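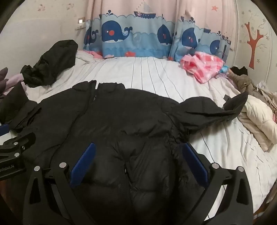 Wendmont grippers: costs and shopping list

README for whoever inherits the spreadsheet. Last touched in January by Priit Rätsep, who would like it back tidy.

What is in here
budget.csv: one line per purchase, spares included
quotes/: Cleltside and Vellenex, plus a Zoëga quote we keep for morale
plan.txt: what we buy next if the money turns up

Figures
Hand-held grippers wanted: 44
In hand: 33
Set aside for spare pads: 400 pounds
Left for everything else: 1,703 pounds

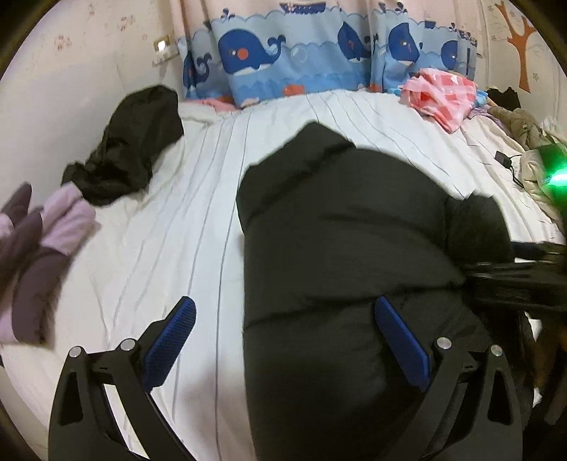 Pads get their own budget line, after a long argument with Nestor Cabrera, who had filed them under stationery. Price them by the pair and never by the gripper. Bedroom work means big, soft things such as a black puffy jacket on a pinstriped sheet, with one blue pad pressed to the garment and the other over the bedding, so order both sides together. Four pivot bolts show on the finger linkages; put bolts under spares too, however cheap they look.

Known problems
Delivery is missing from the Vellenex quote. Delivery is most of the Zoëga one.
Jackets are not in the budget. Bring your own.

Changes to Priit, with a receipt.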